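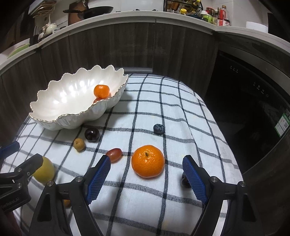 Figure 1. Loose fruit and shell-shaped bowl on the plaid tablecloth, dining table station.

Takside Household Tasks Program
Progress report, fruit table work package
Prepared by: Souad Filali
For: Mostafa Tahiri, Linevberg
Date: August 21, 2019

1. Scope of this report

This report covers the fruit table work package only. The shelf and drawer packages are reported separately by Karim Ouali. The fruit table package deals with one household activity: fruit lying on a table is moved into a serving bowl, one piece at a time, until the table is clear. The kitchen at the Alaoui apartment is used for all sessions.

2. Status

The plan calls for 784 completed table clearings. At the close of the reporting period, 65 percent had been accepted after review. The remaining clearings are scheduled through September. No change to the end date is requested.

A clearing is accepted when every piece placed on the cloth at the start is in the bowl at the end, the bowl has not been moved off its starting place, and no piece shows broken skin. A piece that falls to the floor ends the clearing. It is logged as incomplete and is not repeated with the same fruit.

3. Table and bowl

The table is covered with a white cloth printed in a black and gray plaid. The cloth was kept in preference to a plain one after review of the first sessions. The printed lines make it easier to see on playback where a piece was lying before it was picked up. The cloth bends down at the rounded edge of the table, and small round fruit placed near the bend tends to roll off. Starting positions are now kept well inside it.

The bowl is a large white ceramic piece with a wavy, ruffled rim edged in thin gold. The interior is glossy. Two points have come up in use:

Bright highlights on the inner surface make small dark fruit harder to see in the recordings. The ceiling light nearest the table is now left off during sessions.

The rim height is uneven. Pieces released over a low section of the rim sometimes roll back onto the cloth. Adel Lamrani has added a line to the session sheet asking that small fruit be lowered into the bowl and released close to the bottom.

4. Fruit selection

The selection is meant to give a wide spread of size, skin and firmness on one table. Figure 1 shows a typical mix: mandarin, red grapes, a longan, a dark cherry, a single blueberry and a large yellow pomelo, with one mandarin already in the bowl.

Notes by type:

Mandarin. Dimpled peel, easy to hold. Fruit with the stem on is preferred, as the stem shows which way up the piece was set down.

Grapes. The oblong type is picked up across its short side. Overripe grapes split under light pressure and were the main cause of rejected clearings in the first half of the period. Grapes are now bought the day before use.

Longan. The rough shell gives a secure hold. The shell cracks if the fruit is left unrefrigerated for several days, and cracked fruit is discarded.

Cherry. Similar in size to the longan but smooth and slippery. Cherries are used with the stem removed.

Blueberry. The smallest item in the set. It is slow to pick up and easily pushed out of position. Bloom rubs off with handling, so each berry is used for one session.

Pomelo. The largest item. It is placed at the side of the table and left until last. In sessions where the bowl is already full, it is set beside the bowl and the clearing is accepted with a remark.

5. Problems and actions

Supply. Gerkano, the produce supplier, was unable to deliver longans for two weeks. Sessions in those weeks ran without them and are marked in the log. Ehab Hamdy has arranged a second source at the same unit price.

Juice on the cloth. Split grapes left stains on the first cloth, and it was withdrawn. Two cloths of the same print are now in rotation and are washed after each day of use.

Logging. Early sheets used "small orange" for both kumquats and small mandarins. The entries have been checked against the recordings and corrected. The fruit names are now printed on the sheet and are ticked instead of written in.

6. Budget

Spending on fruit is within the planned amount. Spending on laundry was not foreseen and has been charged to consumables. No transfer between budget lines is needed at this time.

7. Next period

Complete the remaining clearings. Run a short series with the bowl placed on the opposite side of the table. Hand over the corrected log to Karim Ouali for merging with the shelf and drawer logs. Confirm with Linevberg whether the pomelo remark in section 4 should count as a full acceptance in the final total.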